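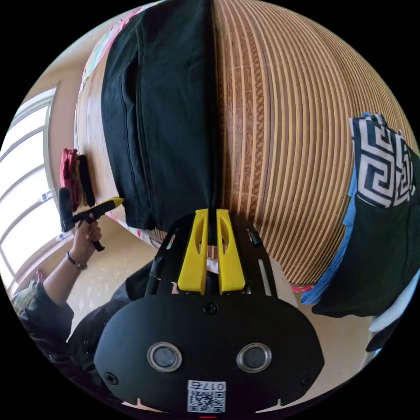
Wardrobe Studies: What Happens to Clothes Between the Chair and the Hanger
Project report, Domestic Spaces module
Rostyslav Tkachenko

1. Why clothes

Our brief was to pick one ordinary household job and take it seriously for a term. Other groups took dishes, shoes and recycling. I took hanging things up, mainly on the grounds that I am bad at it and expected plenty of data.

The question I handed in was "How do people decide what gets hung up and what doesn't?" My tutor wrote "and where?" in the margin, and that turned out to be most of the project.

2. Method

I asked 7 households in Utbridge to keep a log for 3 weeks in July. Every time a piece of clothing came off a person or out of the laundry, they wrote down what it was and where it landed. "Landed" was their word, and I kept it. I got back 594 entries, several of them on the backs of receipts.

I left out socks and underwear. Two households logged them anyway, with comments.

3. What I found

Of the 594 entries, 354 ended on a hanger or a hook. The rest went to chairs, bed ends, door handles, banisters and, in one home, an exercise bike that has apparently never been used for anything else.

Long, dark clothes were the most likely to be hung. People gave different reasons (lint, creases, the cat), but the habit was the same in nearly every log. T-shirts were the least likely, even in homes where they had their own drawer within reach of the chair they were lying on.

The "where" mattered more than I had planned for. Most people have a second place, outside the wardrobe, for clothes that are neither clean nor dirty. It might be a hook, a rail or just the outside of the wardrobe door. One participant called hers "the waiting room." I have used the term since, at home, and it has not been popular.

4. The furniture problem

A flat door takes an over-door hook easily. Curved or ribbed fronts are another matter: a long garment hung against one doesn't sit flat, and the folds follow whatever is behind them. I tried this with the same pair of trousers on four surfaces at the Skerkidside workshop. The differences were small but visible the next morning, and I am now the owner of trousers with a faint memory of a bookcase.

Height was the other issue. Long things need a high hook. When the hook was too low, the hem ended up on the floor, and two entries later the whole garment was there with it.

5. Weak points

The logs depended on people being truthful about their own mess. In the household that shared one logbook, entries became noticeably more virtuous after the first week – I suspect somebody had read them aloud. Seven homes is also a small group, and all of them contain someone I know.

I should have asked for the height of every hook at the start. I went back for the measurements later, by which point one hook had fallen off.

6. Next step

For the second half of the module I want to build a simple freestanding rail for the waiting-room clothes, narrow enough to stand beside a wardrobe without blocking the doors. The working name is Sirko. A first sketch is in the appendix, along with a cutting list that still needs checking, as the feet are currently longer than the rail.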